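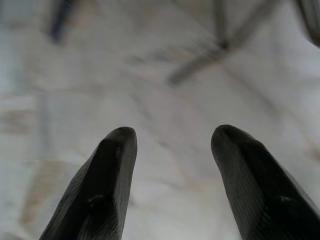

Mokatau 双臂摆台机是我们 Ladton 目前问的人最多的一款，所以我干脆自己动手把产品页重写了一遍，想到哪说到哪，比原来那张参数表好读一点（参数后面也有，别急）。先说手指吧，客户来看机器第一眼都盯着它。手指是 Budberg 做的，近乎全黑，指身上有一道道细密的平行纹路，指尖收成圆钝的头，两指之间留出一个敞开的口子，碗边、杯壁、勺柄都从这儿夹。圆头我特别喜欢，以前用过一款尖的，夹小碗老是磕边，听着心疼！

本站使用 Cookie 记录您的浏览偏好，继续浏览即视为同意。

它是干什么的

一句话：摆餐具、收餐具。员工食堂、小宴会厅、民宿早餐间，凡是每天要把同样几样东西一遍遍放到桌上、再一遍遍收走的地方，都是它的活。它不炒菜，不端汤，也不会跟客人聊天。有人问能不能顺便洗碗，不能，洗碗请看我们另一页。

我自己在食堂干过好几年，摆台这活不难，就是烦。开饭前那一段最忙，后厨在喊人，前厅在喊人，你还得弯着腰一套一套地摆勺子，摆完直起身来腰都是硬的。摆台机把这一段接过去以后，人可以去备料、去招呼客人，或者坐下来喝口水，我觉得喝口水也很重要。

桌子用什么都行吗？

差不多。折叠桌、方桌都可以，桌面要平，别晃。很多单位用的是花纹桌面，仿大理石那种，客户总担心花纹会把机器看糊涂，所以装机的时候我们会在您自己的桌子上、用您自己的餐具重新认一遍，不拿展厅的桌子糊弄。不锈钢碗反光比较厉害，认的时候要多换几个角度，请给我们留点耐心。透明或者半透明的杯子也一样。
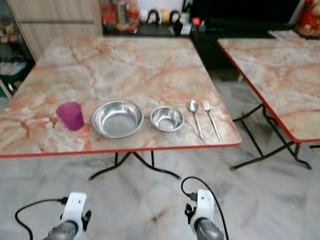

一套五件：杯子、大碗、小碗、勺、叉，从左到右排开。

摆放顺序在平板上拖一拖就能改，我们管这个叫“版式”。最多存 8 套版式，早餐一套、午餐一套、来客人再一套，够用了。勺和叉默认柄朝着坐的人，想反过来也行，想把杯子挪到右手边也行。左撇子同事多的班组可以单独存一套，这个用法是 Sarmiento 食堂的师傅们琢磨出来的，我们后来写进了说明书。

上岗以后人做什么

这一段我多啰嗦几句，问价钱的人多，问这个的人少，可真正装上以后天天碰到的就是它。

Sarmiento 那边是三月装的。头一个星期大家都站着看，看完还要去把勺子扶正（其实已经是正的），有位阿姨坚持跟在后面再摆一遍，我们也没拦。到后来排班就变了：以前早班要专门留两个人摆台，现在留一个人看机器，另一个去切配间。看机器的那位要做的是把干净餐具码进托架、换版式、碰到叠在一起分不开的碗帮它掰开。活轻了，可也多了一样操心的，就是听声音，夹空了它会“嘀”一声，得有人过去。

也有不高兴的。有人觉得自己摆得比它快（单看一张桌子，熟手确实快），有人嫌它慢吞吞挡路。我的建议是别在人最多的时候开，开饭前提早把它放出去，等人来了就让它靠边。还有工时怎么算，摆台省下来的时间归谁安排，请在装机之前和班组讲清楚，这事机器帮不了您。我们见过装好了没讲清楚的，机器在角落里盖了一个月的布，多可惜。

地面和桌脚

机器要在桌子之间走，地面就得讲究一点。抛光石材、瓷砖、环氧地坪都能走，地毯不行，长毛的更不行。砖缝没关系，翘起来的砖角有关系。桌腿往外撇的折叠桌要特别留意，桌面看着离得挺远，腿可能已经伸到过道里了，量过道请从脚垫量起，别从桌边量。我自己就量错过一次，回去重画图，丢人。
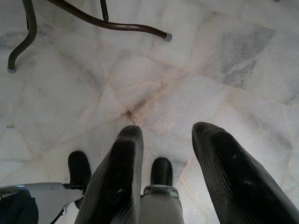 弯腿家具的灰色脚垫与手指，下面是大理石地砖。

掉在地上的勺子它可以捡，这个功能默认是关的，要开请跟我们说。我个人劝您先别开：捡起来的得放进脏餐具盒，盒子放哪里、谁来倒，先想好再开不迟。

日常保养

手指每天收工用软布擦一遍，纹路里容易藏灰和米浆，拿旧牙刷顺着纹路刷几下就好，别用钢丝球！指身上有一点浅色的擦痕、小白点是正常的，不影响夹持；要是纹路磨平了，换一副，自己就能换，拧下来再拧上去，不用等我们上门。腕部的线缆请每周看一眼，走线要松松地留一个弧，千万别为了好看用扎带勒紧，手腕一转就扯到了。

参数（问得多的几项）

手臂：2 条
整机重量：53 公斤
版式存储：8 套
连续摆台：一次最多 20 桌，之后需要回托架补餐具
餐具范围：碗、杯、勺、叉；筷子请先来电，细圆筷和方筷情况不一样
适用地面：平整硬地面
不适用：地毯、户外、有积水的洗消间

随机附带：充电座、平板、餐具托架、备用手指一副、擦拭布。托架按您的餐具尺寸做，下单时请把每样餐具寄一件给我们，寄实物，别只发照片，碗口弧度照片上量不准。

常有人问

能不能先试？能，把餐具带来就行，桌子我们这儿有。自己的桌子要是折叠的，扛过来更好。

会不会夹碎瓷碗？瓷碗可以夹，力度要单独调，特别薄的骨瓷我不建议，贵，心里也不踏实。

装好要不要停业？不用停，避开饭点就行。我们一般下午过来认桌子、认餐具，晚饭前收摊，第二天早上再陪着跑一顿早餐。

旁边有人走动怎么办？它会停，人走开了再继续。可是请不要故意拿手去逗它，我知道新鲜，大家都想试。

价格看托架和手指的配置，写在页面上反而容易误会，您把桌子张数、餐具种类和过道宽度发过来，我给您回一份明细。

联系我们：请使用本页留言表，工作日回复
最后更新：2026年7月2日
© Ladton 版权所有 | 返回顶部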